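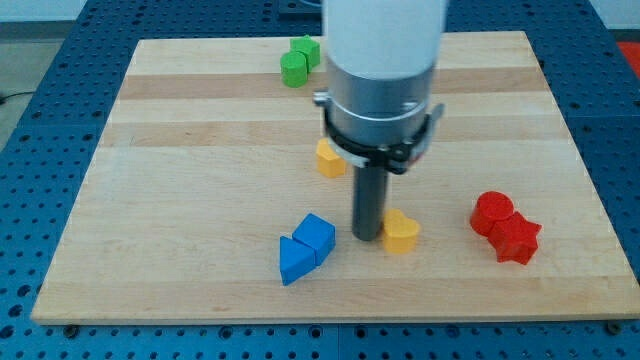

2025-01-26
By Rachid Ait Brahim

Search this site Enter keyword Go

Starnolard presents its new boards and colored blocks for the work table

Starnolard, a small wood workshop in Trevaskis, announces today its new series of butcher-block boards. Each board is made of long parallel strips, mostly pale, with a few darker strips between them. The client can choose the position of the dark strips when ordering.

Together with the boards we will sell the Porkell blocks, small pieces of painted wood in several shapes and colors, the green cylinder among them. They are intended for sorting and grouping on a flat surface, at school or at home.

"We tested the first boards since August, and we changed the finish 3 times," says Rachid Ait Brahim, founder of the workshop. "Now the surface is smooth and the blocks stand well on it."

The first production is 800 boards, and almost 100 are already reserved. Orders are taken at our shop on Zilleck Street and by mail. Schools may ask for a sample board before they order.

Share 789
Comments 3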